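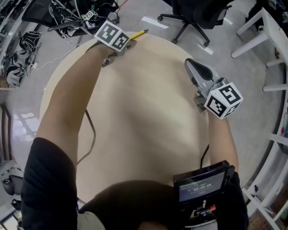
Crisanto Malabanan
Minute-taker, Jemham shared workroom

Minutes of the room meeting, 10th June

Right, I said I'd get these out before the weekend and I very nearly have. Same rules as last time: if I've put words in your mouth, tell me and I'll change them. If I've left out something brilliant you said, it was probably while I was fetching the milk.

Present: me, the early group, most of the late group, and someone from the upstairs office who came for the lighting item and stayed for the biscuits. Apologies from the Brerkham lot, who had their own meeting on at the same time (again – can we please compare diaries before August).

Last meeting's minutes

Agreed, with one correction. I'd written that the kettle was to be "removed". It was to be moved. It is now on the other side of the sink and everyone seems happy with it.

Matters arising: the door closer has been adjusted and no longer slams. The spare key is still missing. I've asked for another one to be cut and will chase it.

1. The round table

This took the longest, as I suspected it would. The early group like the round table where it is and would like it left alone. The late group say they come in and find it shifted over towards the shelves, so they spend the first part of their session shuffling it back. There was a fair bit of "well, it wasn't us", and I have decided not to record any of it.

I said my piece, which is that I'm fond of that table. It's a nice light wood, you can get at it from any side, and you don't end up with one poor soul stuck at a corner. The downside of a round top is that pencils make a bid for freedom over the edge, and I must have picked the same yellow one off the floor more times than I've sharpened it.

Agreed: the table stays in the middle. Anyone who moves it moves it back before they go. Please lift it with another person and don't drag it, as the feet are starting to wear.

Someone asked if we could swap it for one of the folding ones from Gonum. I'd already rung them, as it happens, and they quoted us 400 pounds for a set, delivered. We had a look at the leaflet and passed it round. The feeling was that folding tables get folded and then don't get unfolded, and we haven't got anywhere sensible to lean them. Not going ahead for now. I'm keeping the leaflet.

2. Chairs

Two things here, and they got a bit tangled up with each other in the discussion.

First, chairs are for sitting on! We are all guilty of using the nearest one as a shelf, me included, and then the next person comes in with a cup of tea and has nowhere to put themselves. Cables are the worst for it, as once they're draped over the back they knit themselves together and it's a job for a patient person. Agreed that chairs get cleared at the end of each session, and that cables are coiled and put away one at a time, not scooped up in an armful.

Second, the black office chair on castors. It rolls very well. It rolls so well that it tends to drift off when you stand up, and it has been found in some odd spots. I offered to look into castors with brakes. There was also a suggestion of a mat, which I'm less keen on as I'd be the one tripping over it.

Action: me to price up braked castors and report back.

3. The floor

The pale grey floor shows everything, we knew that when we chose it. It came up well after the last proper wash and I'd like it done again before the summer break. Khondokar did it last time and were quick and cheerful, so I'll ask them for a date. They need the furniture pushed to one end, so I'll be looking for 3 people with decent backs on the morning.

The white tape: some of you would like it taken up, as it collects fluff along the edges. Others find it handy and would rather it was just pressed down again. We went round this twice and left it as it is, but with fresh tape next time it starts lifting. If you peel a bit off by accident, don't stick it back down with fluff on. Throw it away and tell me.

Anything trailing across the walkway goes round the edge of the room if it'll reach. If it won't reach, put it as close to the table as you can and warn people as they come in.

4. Shelves

The white shelving needs a sort-out. I had a go at one shelf by myself and ran out of steam (and bin bags). What we agreed is bulky things low down, small things higher up in something with a label on it, and nothing balanced on top. If you don't know where a thing lives, leave it on the bottom and I'll find its owner.

I did propose a shelf each for the early and late groups, but this was felt to be a bit much like school. Fair enough.
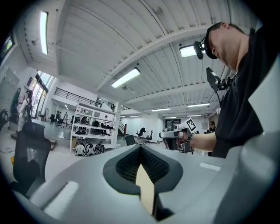

5. Lighting

This was what our visitor from upstairs had come for. They'd like us to switch the lights off properly at the end of the day, all of them, including the ones right at the back. I said we would try. In our defence, the switches by the door aren't labelled and the one you want is always the last one you press. Agreed that we label them, and I'll do it with the label maker as soon as someone returns the label maker.

There was also a complaint that it's on the bright side if you're working at the table for a long stretch. I have some sympathy. The overhead lights bounce off all that white ceiling, and by late afternoon I'm squinting. We asked if one of the fittings could be left off during the day, and upstairs are going to find out how the circuits are split. No promises were made.

The wall screen was mentioned in passing. Please turn it off when you leave as well. The remote should live on the shelves and currently lives wherever it likes.

6. End-of-session tidy

We've now got a short list and I'm going to print it and put it up by the door. It goes like this, and it takes roughly 4 minutes if two of you do it:

Table back in the middle and wiped.
Chairs cleared and tucked in.
Cables coiled.
Pencils and pens in the pot.
Mugs washed, and I do mean washed.
Lights and screen off.

The late group asked if the early group would be doing this too, and the early group said yes, of course, rather quickly.

7. Any other business

The biscuits were very good. They came from the bakery near Brerkham and I've been asked to write that down so that we get them again.

Could whoever has the long extension lead please bring it back. It has my initials on the plug.

Next meeting will be in August, same room. I'll send the date round once I've spoken to Brerkham. Items for the agenda to me, please, preferably written down and not shouted across the car park.

C.M.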